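Research news | Robotics | Media releases
Last updated: 23 November 2025

ROBOT LEARNS TO TIDY UP AFTER CLAY, WITH FEWER LESSONS THAN EXPECTED

BELARHAM – Picking up a lump of modelling clay and putting it in a basket is a job most toddlers can manage and few toddlers will. Researchers at the Premik robotics lab in Belarham have published a method that teaches a robot arm to do it from 400 human-guided demonstrations, half the 800 their earlier system needed.

The method, called Hyvönen, changes how the robot uses its wrist camera. The older system gave every part of the view equal attention, which meant it took a keen interest in table legs. Hyvönen learns which patches of the view matter at each stage of the job, and lets the rest go.

Clay was chosen because it is a nuisance. It has no handle and no fixed shape, and a firm grip leaves it a different object from the one the robot set out to fetch. The pink lump used on the white test table has dents all over its surface and looks a bit different from every side.

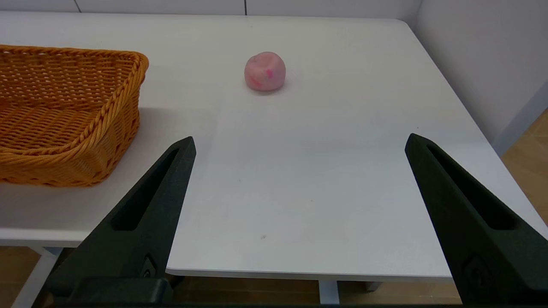 What the team found

Over 1,066 trials, the robot finished the task in almost 4 out of 5 attempts. The older system, given the same 400 demonstrations, managed fewer than half and spent a good deal of time closing its fingers on air with great confidence.

Most of the gain came in the last few centimetres before the grasp. Letting go was harder to improve. Clay sticks, and the lab's records contain many entries reading simply "still attached". The researchers now score a trial as a success only when the lump is resting inside the wicker basket and the open gripper has moved clear of it. 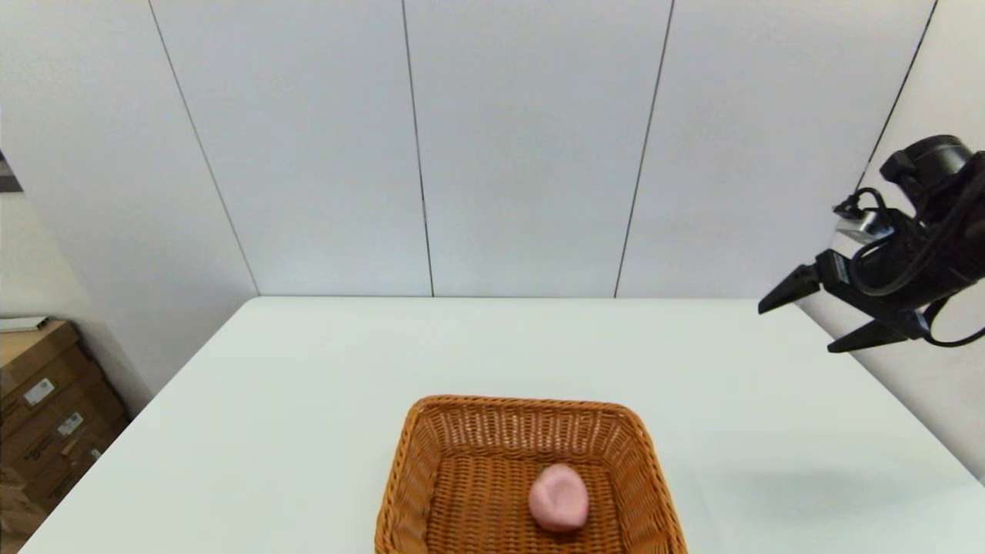
What it can't do yet

Hyvönen was trained with one basket and one colour of clay. Early tests with a grey lump went poorly enough that the paper gives them their own section. The method also has no sense of how hard it is squeezing, so the clay's shape at the end of a trial is best described as a matter of taste.

Work on both problems starts in January at the lab's Etside workshop, where a touch sensor will be added to the fingertips. The demonstrations and training code are free for other labs to use. The clay is not included.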